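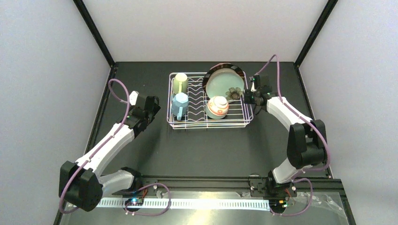
*Wire dish rack with two mugs at the left side.*

# Removing hard water scale from a coated wire dish rack

Applies to vinyl- or powder-coated steel racks. Do not use this method on bare aluminum or on racks with wood parts.

## Materials

- White vinegar, 5% acidity
- Baking soda
- Soft nylon brush and an old toothbrush
- Tub or sink deep enough to cover the rack
- Touch-up coating (Rastwood or similar), only if bare metal shows

## Procedure

1. Empty the rack and take off the cutlery holder and drip tray. Wash them separately.
2. Rinse with warm water to clear crumbs and grease. Vinegar does not cut grease, so wash a greasy rack with dish soap first and rinse again.
3. Mix one part vinegar to three parts warm water. Submerge the rack for 20 minutes.
4. Brush along each wire, then work the toothbrush into the joints. Most scale collects where a divider crosses a support wire.
5. For spots that remain, apply a paste of baking soda and water **after** rinsing off the vinegar. Used together, the two cancel out.
6. Rinse, shake, and stand the rack on a towel on its short end. Turn it once after an hour.

## Chipped coating

Rust starts at the wire tips and at the feet. Sand the spot with 320 grit until the orange is gone, wipe with alcohol, and let it dry. Apply two thin coats, four hours apart. Keep dishes off the rack for 24 hours, or longer if the can says so. Check that the product is rated for contact with dishes once cured.

If rust has spread under the coating for more than an inch, replace the rack.

## Interval

Every two weeks where the water is hard, otherwise monthly. A drip tray holding standing water shortens this; tilt it toward the sink.

Last edited 09/06/2019: corrected the dilution in step 3.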